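From the Listening Room: The Great Polka Purge

Every fall I tell myself that the record shelves will be sorted by the time the clocks change, and every fall I am found in a bathrobe at midnight, alphabetizing accordion players. This October was worse than usual. The collection had reached 1050 LPs, and the shelving, which I built myself and therefore do not trust, had begun to lean toward the good chair.

So I made a rule. Polka would be cut to 300 records. Anything past that went into a box, and the box went to the swap at Flarnholm. Readers of this newsletter know that I have made rules before. There was the year I swore off anything with a man in lederhosen on the cover, and I'd rather not say how long that held up (eleven days).

The trouble with thinning out polka is that it resists the usual tests. With rock records you can ask whether you'd ever play the thing again. With polka I would never play most of it again, and I knew that when I bought it. I bought it for the back covers, for the thank-yous to sausage companies and bowling alleys, and for the fact that every band seems to have recorded the same twelve tunes and called eight of them something else.
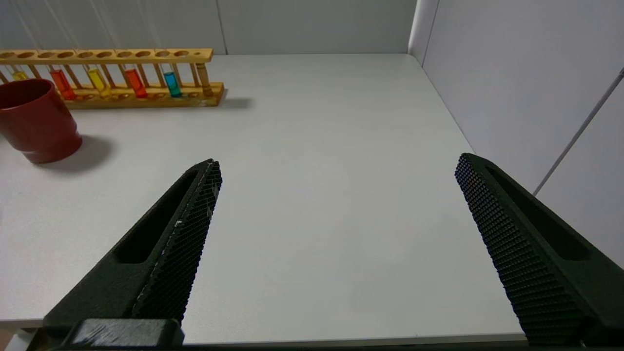
Gripper open over the white tabletop.

I started with the Zorkach label, on the theory that it would be easy. Zorkach pressed thin, noisy records in thick, handsome sleeves, and I own far too many of them. Side one is usually fine. Side two usually sounds like side one being played in the next apartment. I put every Zorkach on the turntable for one full waltz, and if I found myself tapping a foot, it stayed. My foot has terrible judgment. After three evenings I had let go of nine.

Then came the duplicates, which ought to have been painless. I had four copies of Szulc's "Wedding at the Lake," and a sane person keeps the cleanest. But one has the misprinted label that lists the clarinet solo twice, one is mono, and one came with a dance card tucked in the sleeve, every line filled in with the same initials. I'd like to know how that evening went. The fourth copy was the clean one, and it is the one I gave away. I can't defend this. 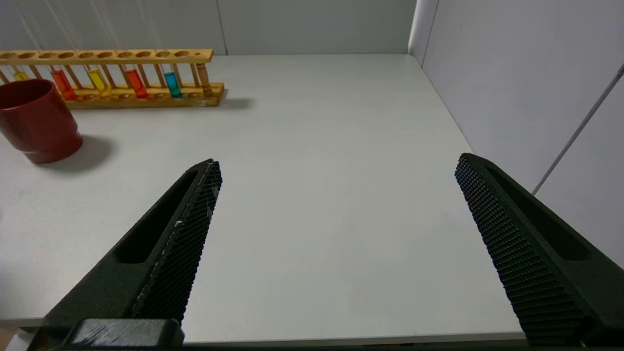

The Trukum boxed set was another matter. Some of you will remember my enthusiasm when I found it, and the length of the item I wrote about it, and I apologize to those who read to the end. It runs to ten records, six of which are brass band marches with the word "polka" added to the title in a different typeface. I kept the four honest ones and then discovered that they don't stand up without the other six. The whole set is back on the shelf, holding up the Zorkachs.

By the end of the month the box for Flarnholm held 200 records, and I felt light and virtuous for most of an afternoon. Then I went to the swap. I won't itemize what happened there, except to say that somebody was selling a long run of Slovenian-style button box albums at a dollar apiece, and that I had brought an empty box home in the car. It was not empty.

The current count is 992. That is a real reduction, and I have pointed this out to everyone in the house. The shelf still leans, but slower.

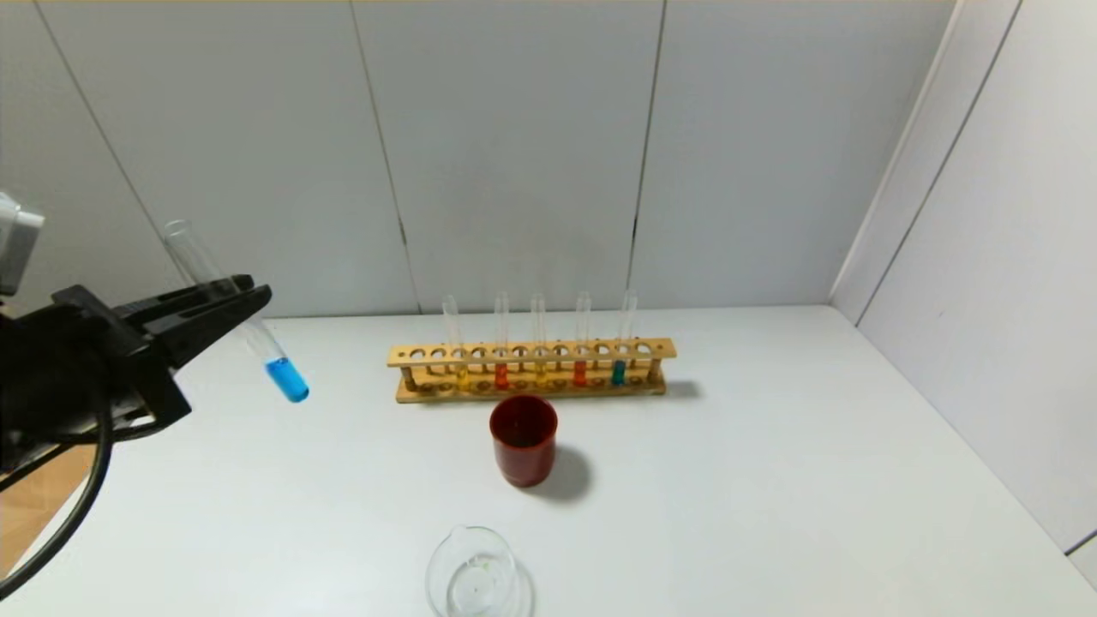
Swap Notes for Next Time

Bring small bills, and bring your own inner sleeves, as the free ones ran out before lunch. The tables by the door get the early crowd but also the draft. If you took home a copy of "Wedding at the Lake" in very nice shape, please write to me. I've been thinking about it, and I have a mono copy I might trade.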